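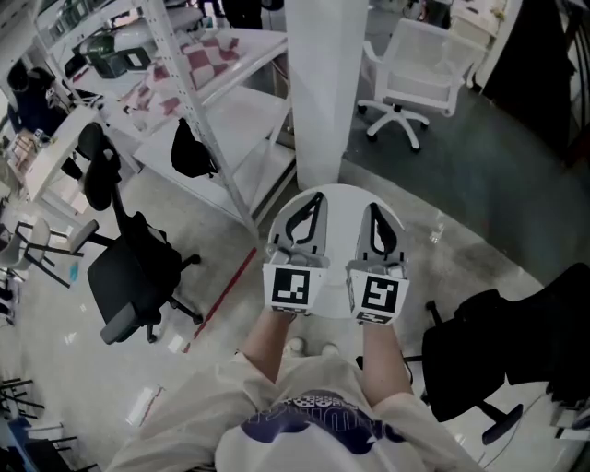 Section 4: Laying the Luvent floor

4.1 Before you start

The Luvent touring floor is a sprung stage for dance and street theater. The full set has 71 panels and 181 connecting pins, packed on wheeled carts. Read this section through once before you unload. If you are laying the half set, follow the same steps and skip the ones marked "full set only."

You will need:

Two people for each panel
The cart inventory sheet
A long level and a string line
The shim box
A rubber mallet
Floor tape in the color your lighting designer has asked for
A broom and a dry mop

Let the panels sit in the performance space for at least 7 hours if they came off a cold truck. Panels that are laid cold will grow as they warm up and the seams will lift. Overnight is better.

CAUTION: Never lay the Luvent floor on wet grass, loose gravel or a surface that slopes toward the audience. For outdoor shows, use the Tullance base frame described in Section 6.

4.2 Checking the ground

1. Sweep the whole area. Small stones and screws left under a panel will work through the foam pads.

2. Set the string line along the front edge of the stage, then run a second line from upstage center to downstage center. Mark the point where they cross with tape.

3. Lay the level at the center mark and at each corner. Write down the low spots on the back of the inventory sheet.

4. Place shims at the low spots. Use no more than three in a stack. If three are not enough, move the stage or use the base frame.

5. Check for floor outlets, drains and trap doors. A panel may bridge a closed outlet cover. It may not bridge an open drain.

NOTE: In older theaters the stage is often raked. The panels will follow a gentle rake, but the dancers need to know before they warm up. Tell the stage manager.

4.3 Laying the panels

1. Start at the center mark with the panel labeled C1. The arrow on the underside points upstage.

2. Lower the panel flat. Do not drop one edge and kick the other into place.

3. Lay C2 to the left of C1 and C3 to the right. Push the tongues fully into the grooves before you set any pins.

4. Set the pins by hand, then tap each one once with the mallet. A pin that needs a second blow is sitting crooked. Pull it and start again.

5. Work outward to the wings, then start the next row upstage. Stagger the joints as shown on the lid of cart 2.

6. After every second row, walk the seams in soft shoes. Listen for clicks. A click means a pin is high or a shim has moved.

7. Full set only: leave out the two panels marked R until the sound crew has run its cables under the upstage edge.

8. Fit the beveled edge strips last. They go on all sides that a performer or crew member can cross, including the upstage side.

CAUTION: Keep fingers clear of the groove when the other person is pushing. Agree on who gives the word.
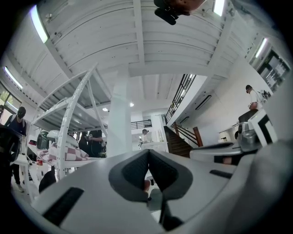
4.4 Fitting the dance surface

The rolled vinyl surface is supplied by Eskildsen and is not attached to the panels. Barefoot work and work with ankle bells can be done on the bare panels if the company prefers it, but the bells will mark the finish. Ask first.

1. Unroll the vinyl with the printed side down. Strips run left to right across the stage unless the choreographer wants them front to back.

2. Let the strips relax for an hour. Curled ends will not stay taped.

3. Butt the edges together with no gap and no overlap.

4. Tape the center seam first, from the middle toward each end. Then tape the outer seams.

5. Tape the outside edge to the bevel strip. Rub the tape down with a cloth.

6. Dry mop. Do not use household floor cleaner, rosin or soda. Any of these voids the surface warranty.

4.5 Loading limits

The full floor is rated for a total load of 3,000 pounds, spread evenly. Performers, set pieces, musicians and their risers all count toward this figure.

Scissor lifts and other powered lifts must not be driven onto the panels. Focus the lights and hang any aerial equipment before the floor goes down.

Aerial silks, hoops and harness lines must never be anchored to the Luvent floor or its edge strips. The pins hold the panels together sideways and have no useful strength against an upward pull. Anchor points must be chosen and signed off by your rigger. Crash mats can be placed on the floor, but check that they do not slide on the vinyl.

4.6 Final check

Have someone who did not lay the floor make the final check. Tick off each line on the inventory sheet.

All seams flat under a bare hand
No clicks when walked
Edge strips fitted and taped
Spare pins counted back into the box
Carts locked and out of the wings
Wings and exits clear

Leave the work lights on until the sheet is signed. The signed copy stays with the stage manager for the run.

4.7 If a panel fails during a run

1. Stop work on that part of the stage and mark the panel with a tape cross.

2. Lift the vinyl from the nearest seam. Do not cut it.

3. Pull the pins with the hook tool and lift the panel straight up.

4. Fit a spare from cart 4. Any spare will fit any position except C1.

5. Retape, then repeat the walk test on the new panel and the ones next to it.

Do not repair a cracked panel with screws or glue. Send it back to Hasidar with the cart number and the panel label written on the return form, marked for the attention of Snežana Shehu, Touring Equipment. Replacement panels are shipped with their own pins.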